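SURNGATE HOUSE
Record of a Tenancy

The following account was entered in the register of Surngate House by the resident manager, Joonas Harju, and is kept with the lease to which it refers.

The upper rear apartment at Surngate House was offered for seasonal rental in May, at a monthly rate of $900. The listing, placed through the Nevilero agency, stated that the apartment consisted of one bedroom, one bath, a kitchen with a window to the courtyard, and an enclosed porch of 85 square feet. It further stated that the apartment was furnished, and that the furnishings were to remain as found.

The second statement drew one inquiry. Mr. Wojciech Wysocka wrote to ask what was meant by "as found," and by whom the furnishings had been found. The agency replied that the wording had been supplied by the owner, Mrs. Iwona Krawczyk, and that it could not be changed without her signature. Mrs. Krawczyk was at that time living on the coast and did not answer letters.

Mr. Wysocka signed the lease without further correspondence. He paid a deposit of $3000, a sum well above the customary amount, and asked that the difference be held against any item he might move.

The management received him at the front door at four in the afternoon. He had one suitcase and a desk lamp. He was shown the fuse box, the water shutoff and the hook for the porch key, and he initialed the inventory on each page. He asked whether the late Mr. Eugeniusz Krawczyk had slept in the bedroom or on the porch. The management stated that it had not been employed at Surngate House in Mr. Krawczyk's lifetime.
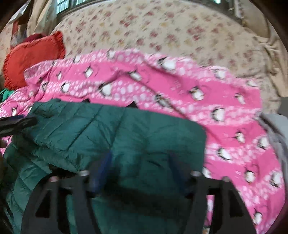
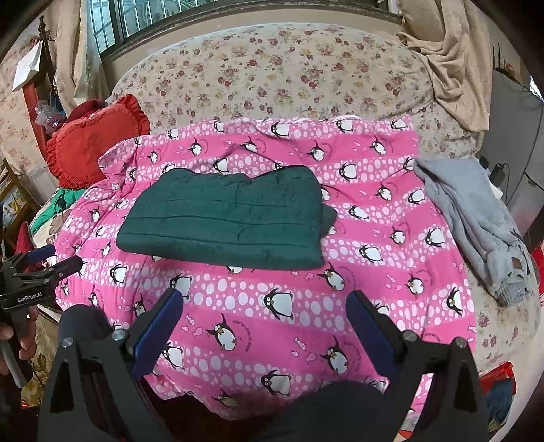
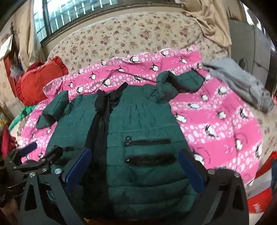
The first notice to the tenant was issued in his second week. Mrs. Teodor Zawadzka, of the apartment below, had reported footsteps on the porch at hours when she had also seen Mr. Wysocka crossing the courtyard with his groceries. The management inspected the apartment in the tenant's presence and found the porch locked and the key on its hook. The bedroom was in the condition given in the inventory, which lists one bed, one pink blanket with penguins, one flowered bedspread and one quilted jacket, dark, laid upon the bed. Mr. Wysocka was asked where he slept. He replied that he slept in the kitchen chair, the bed being in use.

The management advised him that the lease permitted one occupant. Mr. Wysocka agreed that it did, and asked to see the clause. He read it standing at the window and returned it with the observation that it did not say which one.

A second notice was drafted and not sent. In place of it, the management wrote to Mrs. Krawczyk by registered mail, enclosing a copy of the inventory and requesting permission to clear the bedroom. The reply came on the stationery of the Homard Hotel. It was three lines long. Mrs. Krawczyk wrote that her husband had always felt the cold, that the jacket should stay where he could reach it, and that the tenant should be told the porch door sticks in damp weather and must be lifted slightly.

The management conveyed this to Mr. Wysocka in writing, omitting the first two points. He acknowledged receipt the same evening. His note thanked the management for the advice concerning the door and added that he had already been shown how to do it.

No further complaint was received from Mrs. Zawadzka. She was seen on several evenings carrying a covered dish up the rear stairs, and on one occasion told the management that the gentlemen preferred their soup without dill. The management asked her to repeat the word. She repeated it.

At the end of the season Mr. Nowicki, of the agency, attended to close the tenancy. The kitchen was clean. The desk lamp had been left on the porch, beside the chair, and was entered in the inventory as a new item. Nothing had been moved. Mr. Nowicki calculated the return of the deposit at the full amount and wrote the check at the counter.

Mr. Wysocka declined to take it. He asked that the sum be applied to the following season, and to the one after that for as long as it would go. He was informed that the apartment was not usually let in winter, the heating on the upper floor being poor. He said that he understood this, and that the matter had been discussed.

The lease was renewed at ten minutes past five. On the line provided for the tenant there is one signature, in blue ink. On the line below it, which the form leaves blank for a witness, there is a second, in an older hand. Mr. Nowicki and the management were the only other persons in the room, and neither had yet picked up the pen.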